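Markos Makris
Thread on gym towels, as the small room at Trutville reopens in April and I have been asked about them more than once.

Sizing first. A bench pad needs a towel long enough to cover from the head to the small of the back. Hand towels do not do this. They slide under load and end up on the floor.

Weight matters too. Thick cotton holds more sweat but takes a 90 minute drying cycle. Thin microfibre dries faster and creeps on vinyl. I use mid-weight cotton and accept the cycle. 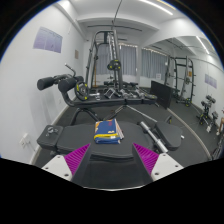
Folding is where most people lose space. Lengthways once, then in thirds, so the towel opens along the pad in one pull. Strong colours help at this stage — a royal blue one with a yellow stripe, left folded on a black bench, can be picked out from the door. Black on black gets left behind.

Washing: 40 degrees, half the usual detergent, no softener. Softener coats the fibres and cuts absorbency. I ran 11 towels through both ways at Lambrakis, and the softened ones were visibly worse by wash 5.

Wipe the upholstery after the towel comes off. The towel protects the pad from most of it, but seams still collect salt. Spray the cloth — never the pad.

Shelf spec for the Nulgate room is next. Current depth is 17 cm, too shallow for a folded bath sheet.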